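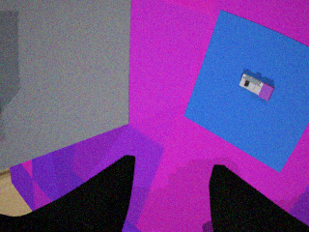 I had been warned that Gizella Bognár would feed me before she answered anything, and I was told right. I got poppy seed roll, then a second slice of poppy seed roll, and only then was I allowed to turn on my recorder and ask about the quilts.

"You can't talk about color on an empty stomach," she told me, moving the plate closer to my elbow. "You get cranky and you pick brown."

Gizella has been teaching people to piece quilts in Priveck for 37 years, first at the grade school after hours and now in the two rooms over the old Pap bakery (the ovens are long gone but I swear the stairs still smell like rye). I took her beginner class last August and made a very crooked table runner, so I should say up front that I'm a fan. I wanted to ask her about the thing she is known for around here, which is color that makes your eyes water a little, in a good way!

So where did it come from? Her mother, I figured. Wrong.

"My mother sewed with navy blue. Navy blue, white, and if somebody got married, a little bit of gray. She had beautiful hands, her points were perfect, and I was so bored I could cry. Then my aunt sent a box from the city with remnants in it from a shop called Loto. Lining fabric, mostly. Slippery, terrible to sew. But there was an orange in there, and a green like a frog. I slept with the green one."

She was nine. She still has the green, or a piece of it, and she went and got it from a cookie tin in the bedroom. It has faded to the color of pea soup, and she held it up to the window and said, "Well, you had to be there."

I asked how she gets beginners to be brave, because I remember standing at her fabric shelves and going straight for the beige. She laughed at me for a good while.

"Everybody goes to the beige. I let them. I say, fine, take your beige, now take one thing from the top shelf that you'd never wear. Then we put them next to each other and go have coffee. When we come back, they always want more from the top shelf. You have to walk away from it first. If you stare at a color you start to argue with it."

Her other rule is about value, meaning how light or dark a fabric is, and on this she gets pretty stern. She makes every student squint. She even has an old pair of sunglasses hanging on a nail for people who can't squint right (me). A red and a green can look like total opposites in the store and then turn to mush once they're sewn together, if they're equally dark. "Color gets all the credit and value does the work," she said. "I tell them this the first night and they write it down and then they forget it until they've sewn forty blocks."

The big project on her wall these days is one she calls Plusura, a bed quilt made from nothing but plus signs, 324 of them, every one a different print. She's been at it for three winters. I asked if she'd planned the whole thing out on paper and she looked at me like I had asked if she planned her sneezes.

"I planned one corner. Then I ran out of the yellow, and the corner had other ideas."

We talked for a long time about running out of things. She loves running out. When she was first married there was no money for fabric and she cut up shirts, a raincoat once, a set of curtains her mother-in-law had not exactly given her. The curtains came up twice more during the afternoon, so I think there's still some feeling there. One of those early quilts is on the guest bed, and she let me lie down on it with my shoes off. It weighs as much as a dog. The batting is an old wool blanket, and you can feel where the moths got in.

Does she like the new fabrics, the precut squares that come in a bundle with everything already matched? She thought about it, and cut herself a sliver of the roll.

"They're pretty. I bought some. But it's like somebody else chewed it for you. I put one ugly one in and then it was all right."

She has 38 people signed up for the spring class, split over two evenings, and the first one meets on 1 April 2018. She'd like it known that the stairs are steep and that she will not be fixing anybody's sewing machine this time, so please have it looked at before you come. Bring your own scissors too, and don't let anyone at home cut paper with them.

I went home with the rest of the poppy seed roll in foil and half a yard of something pink from the top shelf. I haven't cut into it yet.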